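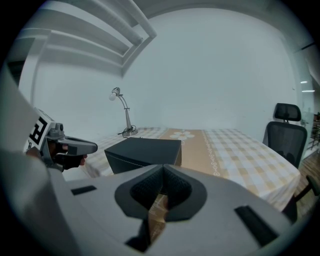
The yellow check with the tan flowered runner, in the glass-sided room at Warncombe.

Welcome to the tables page! If you've come over from the garden pictures, this is the indoor half of the site, and it's all about cloths, runners and the furniture that ends up round them. I've been collecting table linen since I had a table to put it on, and since the move to Warncombe there have been enough tables in one building to get most of it out of the cupboard at last. The notes are longer than they used to be because people kept writing to ask how things were put together, and I do like being asked.

Click on the thumbnail for the large version. It's worth it for the flowers.

The yellow check

I call this one Cerach, after the village where I bought it. It's a pale yellow and white check, and I think it might be the most cheerful thing I own. I've had brighter yellows and they all wore me out in the end – there was a mustard one I loved in the shop and couldn't eat breakfast on. Cerach is pale enough to sit quietly against a white wall and still make you feel somebody has opened a window.

It came off a market stall in a bundle of three, and the other two were nothing special (a plain cream, and a green stripe that I've since cut up for napkins). I very nearly didn't unfold it. The stallholder had it at the bottom under a pile of tea towels and all I could see was one corner. It rode home on the back seat of the old Saab with a tray of tomato plants on top of it, and had to go straight in the wash.

Checks are wonderfully forgiving. A plain cloth shows you every fold from the drawer, and a check gives your eye something else to do. They're also the easiest cloth to lay straight, as you can line the squares up with the edge of the table and be done with it. Mine gets pulled straight twice a day and is crooked again by four in the afternoon.

The runner

Tan, with a white flower motif near the far end and a thin white patterned border line down the side. This is Prullance, and yes, it's another place name! Everything in the cupboard is named after where it was found, which is a poor system for anyone else but I can find things in the dark with it.

I went back and forth for ages over whether you could put a runner on a check. The books I grew up with would say no, one pattern at a time, and I can see why when both are busy. But the tan is calm, and there's enough plain ground on it that the flowers have room. Running it down the middle gives the whole table a sort of spine, and the yellow squares either side look much brighter for it. I tried the same runner on a blue gingham first and it was dreadful, like a deckchair with a belt on.

If you want to try something similar, start with a runner in a colour you'd call dull. Tan, oatmeal, a soft grey. The dull ones do the most good on a patterned cloth.

The lamp

Silver, with a bent arm, a round base and a white bulb, and it lives at the back corner on the left. I'm very fond of it. It's a proper desk lamp and has no business on a flowered table, but I'm keeping it there. A shiny, plain, bendy thing next to all those little squares makes both of them look better, and I'd much sooner have it than a candlestick.

The black cable is coiled up beside the base. I've had two messages about cables now, so: coil it loosely, leave it on the table by the base, and forget about it. I used to tuck mine under the cloth and all it did was make a lump which everybody tried to smooth out with their hands.

The black box

Matte lid, rectangular, sitting on the check in front of the runner. I love a bit of black on a pale table. It works the way a full stop does, and you can move it about until the whole thing settles. Something shiny would be forever catching the ceiling lights in that room, and the matt finish just soaks them up.

The chair

Black office chair, mesh back, mesh headrest. I know, I know. I have a whole stack of bentwood chairs that would look lovely with Cerach, and I've sat on them for a full afternoon and regretted it. The mesh one is a joy. It's also rather good to look at once you stop expecting it to be something else, as you can get that big dark shape beside the yellow and it doesn't feel heavy.

The room

White wall behind, white beams and a white pipe overhead, a white pillar, wooden floor, glass partition along the right. When we first had the use of Warncombe I thought it would be far too stark for old-fashioned linen. I couldn't have been more wrong! It's the best background I've ever had. A cottage kitchen has so much going on already that a checked cloth disappears into it, and in a plain white room the cloth gets to be the only thing with any pattern at all.

The glass is lovely too, though it does pick up reflections of the ceiling lights, and I've given up minding. The wooden floor does a lot of quiet work. Without that bit of warmth under the table I think the yellow might look a touch lemony.

Washing and keeping

Most of the post I get is about this, so all together in one place.

I wash checked cloths at 30 and never hotter. Shake them out hard while they're damp, fold once along the middle and hang them by the fold. If the squares have gone wavy, pull gently from opposite corners with a second person on the other end. It's quite good fun and takes a minute.

Iron on the wrong side, slightly damp, and always along the lines of the check, never across. With a runner, start in the middle and work out towards the ends, going carefully round any raised pattern.

Roll, don't fold, if you've got the space. I roll mine on cardboard tubes that I begged from a carpet shop, 53 of them, and they stand upright in the cupboard like umbrellas. The runners go round the same tube as the cloth they suit best, so Prullance is now rolled up with Cerach for good.

Tea: cold water straight away. Candle wax: leave it to go hard, lift it off with a blunt knife, then brown paper and a warm iron. Beetroot: I'm still looking for an answer, so do write if you've got one.

From the cupboard

There are 395 pieces on my list at the moment, counting napkins, and I'm adding them to the site as I get round to them. Next up will be the dark reds for December, and after that a set of 9 embroidered tray cloths which need a very careful wash before they're fit to be seen. The blue gingham will get its turn too, with a different runner.

If you've a checked cloth of your own with a runner you think shouldn't work and does, please send it in through the guestbook. I'm especially after greens. Large pictures are fine, and do tell me where you found it so I know what to call it.

Back to gallery index
Next: Striped cloths and the long table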